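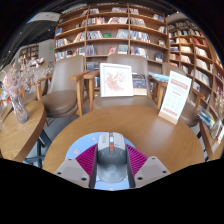 To: Members of the Assessment and Curriculum list
From: Office for Teaching Quality, Kamer College
Date: 4 November 2019
Subject: Re: Word limits for resubmitted coursework

Dear colleagues,

The Office has considered the query forwarded from the Yakubu campus, which is quoted in part below.

> Our module handbook allows a student who fails the first
> coursework task to resubmit by the end of the following term.
> It does not say whether the original word limit applies.
> Two of our markers have accepted longer scripts on the grounds
> that students were asked to respond to feedback. A third has
> applied the usual penalty. Could the Office say which
> reading is correct, and whether marks already released
> should be altered?

The original word limit applies to all resubmitted work. Section 4 of the regulations treats a resubmission as a second attempt at the same task, and the conditions of that task carry over unless the external examiner has agreed otherwise in writing.

Where a department wishes students to explain how they have used their feedback, this should be set as a separate cover sheet. The cover sheet is not marked and does not count towards the limit.

Of the 2362 scripts received last year, 207 were resubmissions. Departments are asked to check any of these on which a length penalty was considered. Marks already released should not be lowered. Where a penalty was applied after a student had been told in writing that a longer script would be accepted, the penalty should be removed and the registry informed.

Revised wording for module handbooks will be placed on Zellora shortly and should be in use for all modules starting in March. Replies concerning individual students should be sent to the Office directly and not to this list.

Yours sincerely,

Office for Teaching Quality
Kamer College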